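Mihret Lemma
Tuesday

Thread on color testing before we repaint the back room. I've been asked for this a few times so I'm putting it all in one place. The wall is the pale gray-white one, and the red is the block.

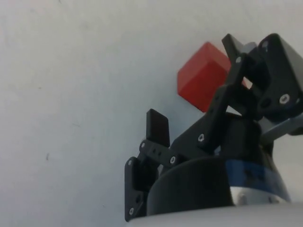 1/ Why a block

I gave up on paint chips for picking accent colors. A paper chip is flat, so you only ever see the color at one angle. A cube has a top and sides, and each one takes the light differently. The top edge on this red one is noticeably lighter than the lower faces, and it's all the same color.

2/ The red

It's a matte red, bright, same all over. I was set on something darker and browner from the Wimeck card. Then I held the card near this wall and it looked like old brick. The bright one looks cleaner to me. My sister disagrees and has said so twice.

3/ The wall

Pale gray-white, a little texture, with a speck and some faint scuffs. The light on it is uneven. If you are judging a color on a wall like this, move it from the bright part to the dim part before you decide. The same red can look like two reds.

4/ What I do with a sample

Morning, 4 in the afternoon, and then with the lamp on. I write down one word each time and don't look at the earlier words until the end. For this red I had "loud," "fine" and "warm." For the Wimeck brown-red I had "mud" all three times, so that was that.

5/ Where the red will go

One shelf and the inside of the alcove. The walls stay pale. I priced doing the whole end wall and I don't want to look at that much red while I'm eating breakfast.

6/ Cleaning first

Scuffs on a pale wall usually come off with a damp sponge and a drop of dish soap. Test it low down, behind where a chair will go. I rubbed too hard in the hallway last November and left a shiny patch that was worse than the mark. Small specks I leave alone until I know if it's dirt or a nick. Dirt gets wiped. A nick gets filler.

7/ Filler

I use the Barbosa lightweight one in the tub. Put on less than you think, let it dry, sand it with fine paper, wipe the dust. On a textured wall, dab the last bit with a sponge while it's still soft so you don't end up with a smooth dot that shows up every time the sun comes around.

8/ Paint

Gilby matte for the alcove. The 500 ml can is enough for two coats in there, and I measured it twice. Red covers badly over pale colors, so I'm doing a gray primer first. People skip this and end up doing four coats of red. I have been one of those people.

9/ Tape

Press the edge down with a plastic card. Pull it off while the last coat is still a bit soft, slowly, back on itself. If you forget and it dries – run a sharp blade along the edge before you pull. Otherwise it takes strips of the wall with it.

10/ Cost so far

$58 for paint, primer and filler. Tape and sandpaper I had in the drawer. The Plustska roller set is separate. I bought it for the hallway and it's still going, though the small sleeve sheds for the first few minutes. Roll it over some tape before you use it and most of the fuzz comes away.

11/ Questions I got already

Gloss or matte for a shelf? I'm using satin on the shelf, matte in the alcove. Matte marks when you slide things across it.

Would I do a blue block next? Maybe for the bathroom. There's very little daylight in there, so I'd expect it to go nearly black by evening.

Does the size of the block matter? Not much. It needs to be big enough that you can see more than one side from where you'd normally sit.

What if I don't have a block? Paint a small box. A tea box is fine. Two coats, inside flaps too or it warps.

12/ Next

Primer goes on over the weekend if it stays dry enough to keep the window open. I start at 9 and want the first coat of red on by lunch the day after. I'll add to this thread once the alcove is finished. The shelf comes later, I still have to find the brackets.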